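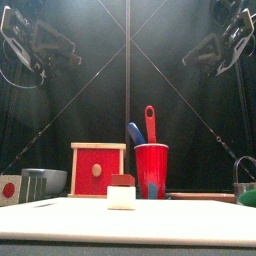 What does Padent supply?

Padent supplies two-arm benchtop workcells, the parallel grippers fitted to them, and the commissioning and support that go with both. Customers are mostly teaching laboratories, research groups and small assembly shops that handle mixed objects in short runs.

About the company

Padent is based in Soltthorpe and has 13 staff across mechanical design, controls and field service. The company began as a repair shop for laboratory automation and moved to its own hardware when spare parts for older benchtop arms became hard to source. Repair work on third-party arms is still accepted, subject to inspection.

The Biltden cell

Biltden is our current product line. Each cell comprises two arms, a white work surface, a dark enclosure, overhead lighting and a fixed camera mount. The grippers have slotted metal side plates and replaceable fingers. Arms may be ordered singly for customers who already have an enclosure.

Maximum finger opening: 95 mm
Rated supply: single phase, 10 A outlet
Standard finger sets: flat, padded, narrow
Cell mass, crated: 70 kg
Finger change: one hex key, no recalibration for sets of the same length

Grippers are checked before dispatch on household and workshop items: stacking blocks, a plastic cup holding utensils, a small box with a knob, a bowl, a pail with a wire handle. Customers may send their own parts for the same check. Results are returned as a log file and a one-page summary.

Software

Cells ship with the Yatsenko controller, developed in-house. It records joint positions, gripper state and camera output against a common clock. Logs are written in open formats and stay on the customer's machine. The controller does not need an internet connection after licensing.

Service

Commissioning takes two days on site and includes operator training. Support contracts run for one year and cover firmware, one scheduled visit and finger wear. Labour outside contract is billed hourly, with travel at cost. The annual contract is $3,465 per cell, excluding tax.

The next intake for on-site training is in October. Bookings are made through the service desk.

Page last revised 14 Aug 2025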